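Stories > Short Fiction > Workshop Stories

Clearance

The Bravari came in on a Monday in February, on its own wheels, with 107 miles on the odometer and a noise.

Lorraine Hulme wrote the complaint on the job card as the customer had given it: tick from front, cold only, goes away, comes back. She added the tire pressures because she had already taken them. The car was a four-door sedan in dark green, front-wheel drive, with the larger of the two engines. The plastic was still on the sill plates. The owner, Maureen Hebden, had waited seven months for it and had driven it to the grocery store, to her sister's, and to the shop.

"The dealer says it's normal," she said.

"Did they drive it?"

"They listened to it. In the lot."

Hulme put the key in a bag and the bag on hook 4.

The shop stood at the north end of Vetville, between a feed store and a lot where the county kept road salt. It had three lifts, one of them rated for trucks and out of certification. Eero Tikkanen owned the building and the debt on it. He had spent nineteen years in driveline test at Barrera, before the plant moved, and he kept his notebooks from that time on a shelf over the compressor. They were filed by torque range.

He read the card standing up.

"Cold only," he said. "How cold?"

"She didn't say."

"Leave it outside tonight."

They left it outside. At 6:40 the next morning the thermometer on the door read eleven degrees. Tikkanen sat in the passenger seat with a stethoscope on his knee and told Jade Fairclough to drive. Fairclough was in her second year. She backed out, straightened the wheel, and went up the feed store road at fifteen miles an hour.

The tick began at the second telephone pole. It was light and regular, one event per wheel revolution. It rose with road speed and did not change with engine speed. Fairclough shifted to neutral and it continued. She touched the brake and it stopped. She released the brake and it came back, a little later than it should have.

"Pad," she said.

"Why?"

"It stops when I brake."

"A wheel bearing can change when you brake. So can a loose hub. Go around again."

They went around four times. On the last pass the tick faded between the salt lot and the stop sign and could not be made to return. Tikkanen wrote down the outside temperature, the distance, and the word "left" with a question mark.

On the lift, nothing was wrong. Fairclough checked the axle nut, the lower ball joint, the caliper bracket bolts, and the pads, which had lost no thickness she could measure. She put a dial indicator on the rotor and turned it by hand. Runout was under two thousandths. She pulled the splash shield back with two fingers and let it go. It returned to where it had been. She did the right side and got the same numbers, or numbers so near that the difference was in her hands.

Alfie Wainwright came over from the parts counter to look. He had an opinion, as he did on most cars built after 2009.

"They all do that," he said. "It's a character trait."

"It's a contact," Tikkanen said. "Two parts are touching that were drawn apart."

"She could turn the radio up."

Hulme, at the desk, said that Mrs. Hebden had called twice. The dealer had offered her a set of floor mats.

At noon Tikkanen took down one of the notebooks and ate a sandwich over it. He had once spent a winter on a noise like this, in a test cell with a chilled floor. The part had been a stamped steel shield, zinc coated, held with three screws. At room temperature it cleared the rotor by the thickness of a coin. Below twenty degrees the bracket behind it pulled in, the shield went with it, and one corner met the rotor. Friction warmed the corner. The corner relaxed and withdrew. By the time anybody had it on a lift, it was a shield again.

The fix had been a fourth screw. Purchasing had priced the fourth screw for a year's production and declined it.

He did not mention the sandwich cell or the screw. He asked Fairclough how she would catch a part touching another part when it would only do so while she was not looking.

She thought about it through two oil changes.

"Mark it," she said. "Something that wipes off." 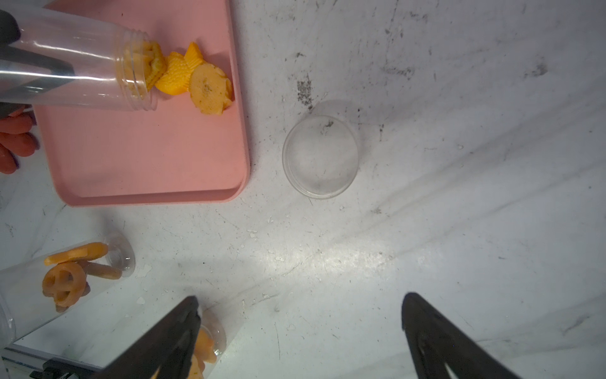 The shop had layout dye, but the can had dried out in the fall, and the bearing blue was too thick to trust at that clearance. Wainwright found a can of Undex in the back, a white developer meant for crack testing, which went on as a powder film. Fairclough sprayed the inner face of the left shield and then the right. Grit was the other question, and Tikkanen wanted whatever came off the shield kept. Lunch was still out on the white table in the corner, a clear plastic container lying on its side on a pink tray with yellow chips spilling from its open mouth, and next to the tray was an empty clear dish with a low rim. Fairclough took the dish, washed it, dried it with a lint-free cloth, and wrote LH FRONT on a strip of tape along its edge.

The car went outside again. It was nine degrees by morning. Fairclough drove it alone this time, up the feed store road and back, 600 yards by the map, and never touched the brake until she was in the bay. Tikkanen had the lift arms out before she had the door open.

The wheel came off in under a minute. The film on the left shield was whole except at the trailing lower corner, where a bright crescent showed, as wide as a fingernail. She held the dish beneath it and brushed. A small gray dust came down. The right shield was unmarked.

Tikkanen measured the crescent twice and wrote both figures down. Then he counted screws. There were three.

"Who made this bracket?" he said.

Fairclough wiped the casting with her thumb and turned the light on it. The mark was a B in a six-sided border, with the supplier code beneath it. She had seen the same border on the spines over the compressor.

He looked at it for a while. He asked for the feeler gauges.

She bent the corner out with flat pliers, a little at a time, until the forty-thousandths blade went through all the way around. It was not a factory procedure. He had her write it on the card regardless, with the measurement before and the measurement after, and the temperature for each.

"Do we tell the dealer?" Hulme asked.

"Tell Mrs. Hebden. She can tell the dealer."

"They'll say it's normal."

"Then it's normal in nine degrees and three screws," Tikkanen said. "Put that down too."

Hulme put it down. She charged one hour. Mrs. Hebden came at four with her sister driving, paid by check, and asked whether she ought to take the floor mats. Wainwright said that he would.

After they closed, Fairclough found the notebook open on the compressor, held flat by a socket. The page was a drawing of a shield with four holes. The fourth was at the trailing lower corner. She read the date, put the socket back in its rail, and went out to salt the apron.

23 shares | 5 comments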